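Carnatness: an inventory of secondhand desktop parts

Last updated: April

Posted by Fotis Zacharopoulos, Sunday

README

Carnatness is a table of used computer parts offered for sale in the town of Plenitz. I typed it from the paper price lists of two shops, Gavalas and Flundinholm. It has 873 rows, one row for each offer.
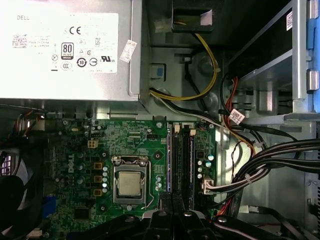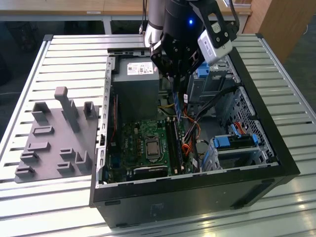
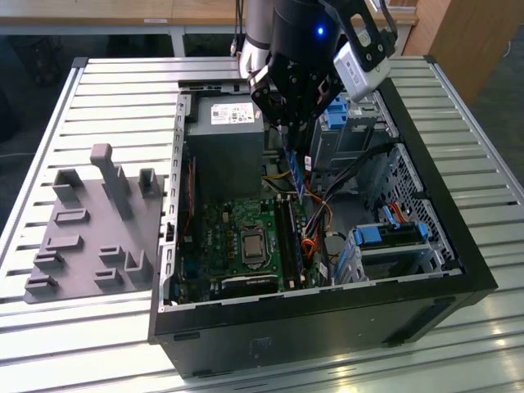
Desktop tower with the side open; the first picture is the closest view of the power supply label.

## Files

- `offers.csv`: the main table
- `shops.csv`: address and opening hours of both shops
- `notes.txt`: my remarks on handwriting I could not read

## Columns

`part` is the kind of part, in lower case. `price` is the asking price, without tax. `shop` is G or F. `tested` is yes, no or empty. Empty means that the list said nothing, so please do not read it as no.

## Known problems

Of all rows, 646 come from Gavalas, so averages over the whole table lean to that shop. In 70 rows the price was corrected by pen and I kept the later number. Flundinholm writes "memory" for laptop and desktop modules alike, and I did not try to separate them. Three pages had coffee on them and were typed by Panagiotis Bakalis from his own copies.

## Use

Free for any purpose. If you find a wrong price, send me the row number and the page.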